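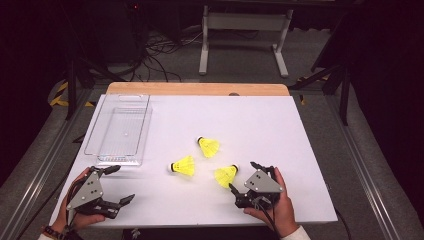
Department of Sport and Community Coaching, Workgate College
Handout 3: Helping a new player through a first match

Welcome back, everyone, and thank you for the lovely discussion last time (we did run over, and I'm sorry to those of you who missed the bus!). This week we move on to first matches, and how a coach can make one feel less enormous.

Most of you will have read the Jirlow club survey by now. It went out to 311 new players across several indoor sports, and 177 of them said the hour before their first match was harder than the match itself – I remember that hour very well.

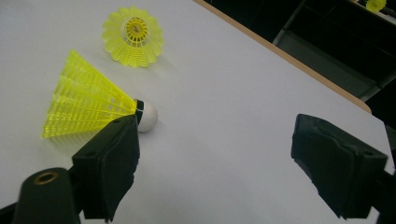

So what can we do with it? Give people small, ordinary jobs. At the Vostell sports hall the newcomers help put out the benches, then warm up with somebody they already know. Keep your team talk short, and save anything about tactics for the first break.

Afterwards, please don't rush into a list of mistakes. Ask how it felt, listen properly, and leave the rest until the next training session.

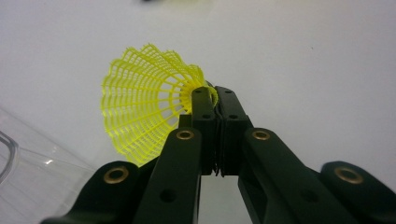
Reading for next time is chapter 3 of the Abubakar coaching guide, and do bring half a page on a first match of your own, good or dreadful.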